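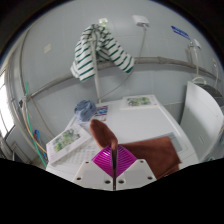 **Sturmont laundry rooms move to cloth cleaning of machine tops**

STURMONT – Residents of the Skistwood apartments have a new cleaning routine for their shared laundry rooms. Since December, the tops of all washers and dryers have been wiped by hand with a cloth, and the spray cleaner used until then has been withdrawn. The change applies to the 20 rooms managed by Ardeleanu, the company that runs the buildings.

The company gave two grounds for the change. The first was damage to control panels. Spray applied to the top of a machine runs forward, collects at the edge of the panel and works its way under the cover. Ardeleanu recorded repeated faults of this kind over the past year, most of them on older top-control machines, where the buttons lie flat and liquid does not drain off. The second was residue. Detergent powder mixed with spray cleaner dries to a film that picks up lint and has to be scraped.

"The top of the machine is a work surface in practice," said Anca Bogdan, who oversees maintenance for Ardeleanu. "People fold on it, sort on it and put the bottle down on it. It was being cleaned like a window."

Under the new routine, each room is supplied with cotton cloths in a dark color and a bucket with a lid. The cloth is wetted with plain water, wrung out until it no longer drips, and folded in four. The wipe starts at the wall and moves toward the front. Rims and seams are done last with a corner of the cloth. The control panel is wiped once, in one direction, with the power off. Dried detergent is softened by laying the damp cloth over it for a few minutes. Scouring pads and scrapers are not permitted on enamel or on printed panels.

The wall behind the machines is included once a month. Tile can be wiped with the same cloth after it has been rinsed. Grout is left to the maintenance crew, who use a brush and a mild soap solution. Machines are pulled out only by the crew – hoses in several of the rooms are short and have come loose when residents moved the units themselves.

Loose items on the machines remain a point of dispute. The first version of the rules, posted in the stairwells, required all tops to be kept clear at all times. That version was dropped after objections from residents, and the current text allows light, flat articles such as cards, folded towels and small trays. Anything that can tip, leak or rattle into the gap at the wall has to go on the shelf. Open detergent packages are excluded in every case. Articles are to be lifted for wiping and put back dry.

Seraina Gasser, a tenant in the north building, raised the matter at the residents' meeting and supported the revised text. She said the original rule had been written for a commercial laundry and made little sense in a room used by a dozen households.

"A bare top does not stay clean any longer than one with a card on it," Gasser said. "The dirt comes from the cap of the detergent bottle. Put the cap in the sink and most of the work is gone."

Ardeleanu has taken up part of that suggestion. A drip tray is being fitted next to the sink in each room, wide enough for 4 bottles. The trays are made by Sirnis and can be taken out and rinsed. Installation is complete in the north building and is in progress in the other two. Residents who measure detergent at the machine are asked to close the bottle before starting the load, as vibration during the spin cycle accounts for a good share of the spills recorded.

Costs are modest. The company ordered 300 cloths for the first year and put the price of the changeover at about 700 dollars, trays not included. Used cloths go into a marked bin, are washed hot by the crew and returned to the rooms. They are washed without fabric softener, which reduces the amount of water the cotton takes up and leaves streaks on enamel. Cloths with frayed edges are taken out of use, as threads catch in lid hinges and under panel covers. Residents may use their own cloths if these are clean and free of bleach.

The question of who does the wiping has been settled for the time being. The crew cleans each room twice a week, early in the morning before the machines are released at 7 a.m. Between those visits, each user is expected to wipe the top of the machine after the last load. No sign-off sheet is kept. A proposal to introduce one was withdrawn before the meeting, and Bogdan said the company had no plans to bring it back.

Early reports from the crew note fewer sticky panels and less lint along the rear edges. Two panel faults have been logged since the change, both on machines that were already listed for replacement. Bogdan cautioned that one winter was a short period and that the number of faults varied with the age of the machines. A fuller count will be made when the annual service is done.

Some points are still open. The south building has front-loading machines stacked in pairs, and the tops of the upper units are out of reach for many tenants. Those will be left to the crew. The folding tables, which have a laminate surface and a different soiling pattern, are not covered by the present text and will be dealt with separately. Gasser has asked that the rules for the tables be posted in draft form before they take effect.

The current instructions are available on one sheet at the door of each laundry room. Faulty panels should be reported to the Skistwood maintenance desk with the machine number, which is on the plate inside the lid or door. Machines showing moisture under the panel cover are to be switched off at the wall and left unused until they have been checked.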